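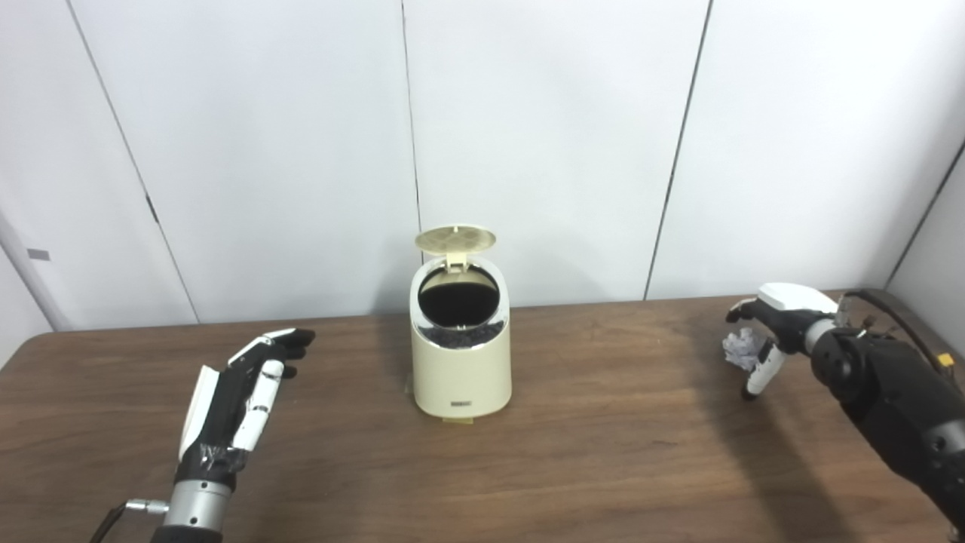

**Figure 3.** The two-handed station on the clearing task. The right hand is at the paper ball; the lid of the bin is open.

### 4.2 Clearing the table between jobs

The second task we studied at the Warora workshop is a small one, and for this reason it was often forgotten when the staff described their working day to us. After each packing job, the table must be free of waste paper before the next job can be laid out. Before the station was installed, the packer did this with one sweep of the arm. In the interviews several packers did not count it as work at all. Only when we asked them to keep a diary did it appear as a separate entry, and over the study period we collected 193 such entries.

The station clears the table with two arms, each with a jointed hand (Figure 3). The bin is a small desk model with a hinged lid. Its place near the back edge of the table was agreed with the packers, who wanted the front part free for their own use. In our protocol the lid is open before the paper is taken, and one piece is handled at a time. Crumpled paper is not an easy object, as each ball has a different shape and gives way under the fingers. The Mevetti control software therefore closes the hand slowly, and one full cycle takes about 90 seconds. A person needs far less.

We expected that this difference in speed would be the main complaint. It was mentioned, but the packers spoke more about the order of the work. Formerly they threw paper away whenever it disturbed them, also in the middle of a job. Now the waste is left on the table until the job is closed, and some of them found it unpleasant to work beside it. Jennylyn Talavera, who has packed at Warora longer than anyone else on her shift, told us: "I see the paper and my hand wants to go. I have to tell my hand to wait." She began to fold her waste flat and keep it under the scale, and in November two of her colleagues did the same. This habit was not foreseen in the plan made by Fakader, the supplier of the station, and flat sheets were harder for the hands to pick up than balls. After a discussion on the shop floor it was agreed that paper should be crumpled again.

A further change concerns responsibility. The shift leader, Teodoro Ambrosio, had earlier judged the state of a table by a quick look when passing. With the station he was asked to confirm each cleared table on a screen. He described this as "the same look, but now with my name on it". In the first weeks he confirmed almost everything; later he started to send tables back, mostly for scraps lying close to the wall. The packers accepted this when he sent back the work of the station, but less easily when they had cleared the table by hand.

At the Gazi site, where the same station was in use, the packers were allowed to clear by hand whenever they liked – the arms then simply waited. We found fewer complaints there, and also fewer completed cycles. We return to this comparison in Section 5.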